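# Rerum Paper Craft Patterns

Welcome! Rerum is a set of 114 fold-and-glue patterns for children, all free to print at home. There are boats, birds, masks and a very wobbly giraffe — our favourite by miles. 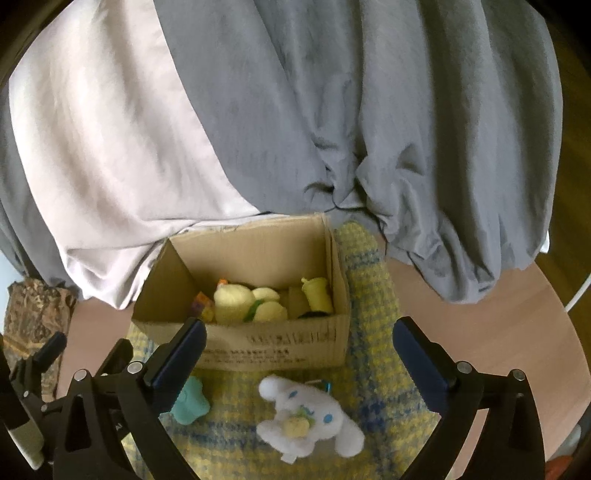
*By Kirsty Tamihana and Tracey Ellwood — June 10, 2023*

## What you need

- plain A4 card
- safety scissors
- a glue stick

Start in `easy/`, where every pattern fits on one sheet. The ones in `tricky/` need 2 sheets and a grown-up for the fiddly tabs.

## New since April

The masks now come in two sizes, and the owl finally has proper ears!

Made something lovely? Send us your own pattern and we'll add it.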